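Questions about cleaning machines for outdoor paved areas
Hasham service desk, Drololbridge. Updated 28 May 2022.

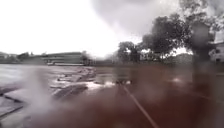

Can a machine already do the yard work alone?
In part. Sweeping a flat yard is possible today. Washing after a storm is still mostly work for people with hoses and brushes.

What is the difficulty with water?
The sensors of many machines read a puddle as a hole, or they do not see it at all. Our model Tileck stops in both cases and waits for a person.

Will it pick up broken concrete?
No. It takes leaves, sand and small stones up to 32 millimeters. Bigger pieces must be removed by hand before the start.

Can it follow a painted line?
Yes, if the paint is in good condition. On a wet surface we recommend to drive the first round with the remote control.

How much can it clean on one charge?
In our test it cleaned 1,362 square meters of dry pavement. On wet pavement we do not promise a number yet.

And inside the house?
Floors yes, stairs and dishes no. We do not sell a machine for these.

Whom can I ask?
Please write to Glória Mendes for technical questions and to Rhonda Gill for rental. We answer within 4 working days.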